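Flodlow incorpora brazos robóticos a su cocina central y rediseña los turnos con su plantilla

La empresa de comidas preparadas pone en marcha el proyecto Hoani, que traslada a las máquinas parte del manejo repetitivo de hortalizas y bandejas. Los cambios de tareas se han acordado puesto por puesto.

Octubre. Flodlow, empresa dedicada a la elaboración de comidas para colegios, residencias y comedores de empresa, ha comenzado a trabajar con brazos robóticos en la zona de preparación de su cocina central. El proyecto, bautizado como Hoani, se ha desarrollado junto a la ingeniería Nevska y afecta de forma directa a las 53 personas que trabajan en preparación y emplatado.

La cocina central saca 3000 raciones diarias. Buena parte del trabajo previo consiste en coger una pieza, dejarla en su recipiente y volver a empezar: boniatos, patatas, calabacines, manzanas. Es una labor que se hace de pie, con los brazos adelantados, y que hasta ahora ocupaba el primer tramo de la jornada de casi todo el equipo. Con Hoani, ese tramo pasa a los brazos robóticos, que trabajan por parejas en cada puesto, y las personas entran cuando toca decidir, cortar, sazonar o probar.

"Llevo toda mi vida laboral en cocinas y pocas veces he visto al equipo tan metido en un proyecto", explica Ilgın Erdem, directora de operaciones de Flodlow. "La gente se quedaba mirando los primeros ensayos y al momento ya estaba proponiendo cosas: que si la bandeja más cerca, que si el plato más bajo, que si la pinza va muy cerrada para un boniato maduro. ¡Y tenían razón en casi todo!"

La fase de ajuste ha durado seis meses. Nevska preparó primero cada puesto en un entorno simulado, donde se ensayaron los movimientos con distintos alimentos, platos y envases, y después los trasladó a la cocina. En esas sesiones participaron ayudantes de cocina y personal de emplatado, que revisaban los movimientos en pantalla y señalaban lo que en su experiencia no iba a salir bien. De ahí se recogieron 388 observaciones, que Nevska ha ido clasificando por puesto y por tipo de alimento.

Las hortalizas irregulares han sido el capítulo más entretenido. Una caja de envases se parece siempre a la siguiente, pero no hay dos boniatos iguales: cambian el grosor, la curva, la piel. El equipo de Tamsin Bolger, responsable técnica del proyecto en Nevska, dedicó a esta cuestión más tiempo del previsto.

"El boniato nos ha enseñado muchísimo", cuenta Bolger. "Hay que sujetarlo con firmeza y a la vez sin marcarlo, y hay que saber en qué posición conviene llevarlo hasta el plato o la bandeja. Las personas de la cocina lo hacen sin pensar. Pedirles que nos lo explicaran despacio, paso a paso, ha sido la mejor parte del trabajo." 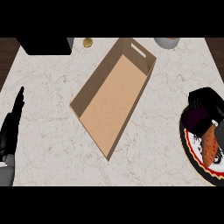 En cuanto a la organización, el cambio más visible está en los horarios. El turno de preparación empezaba a las 5:00 y pasa a empezar a las 6:00, una petición que la plantilla había planteado en varias ocasiones. Cada persona rota además entre tres ocupaciones a lo largo de la semana: supervisión de los puestos automatizados, corte y cocinado, y control de calidad. Flodlow mantiene todos los puestos de trabajo de la sección y los salarios no se modifican a la baja en ningún caso.

La supervisión es una tarea nueva en la casa y lleva su propia formación, impartida en horario laboral. Quien la completa puede detener un puesto, cambiar la colocación de bandejas y platos, y pedir a Nevska la revisión de un movimiento. El seguimiento de esas peticiones se hace con Wutel, la herramienta interna de incidencias – la misma que ya se usaba para cámaras frigoríficas y hornos –, de modo que no ha hecho falta aprender otro programa.

Quedan asuntos abiertos. Los alimentos muy blandos siguen preparándose a mano y así continuarán por el momento, y el personal de emplatado ha pedido más espacio de paso entre puestos, algo que se estudiará con la próxima reforma de la cocina. "Preferimos ir despacio y que cada puesto guste a quien lo va a usar", señala Erdem. "Pero las ganas que hay de seguir se notan en cuanto entras por la puerta – y a mí me encanta verlo."

La siguiente etapa de Hoani llevará los brazos robóticos a la preparación de fruta.

Sobre Flodlow
Flodlow elabora comidas para centros educativos, residencias y empresas desde su cocina central.

Sobre Nevska
Nevska es una ingeniería especializada en automatización de puestos de trabajo para la industria alimentaria.

Contacto para medios
Departamento de Comunicación de Flodlow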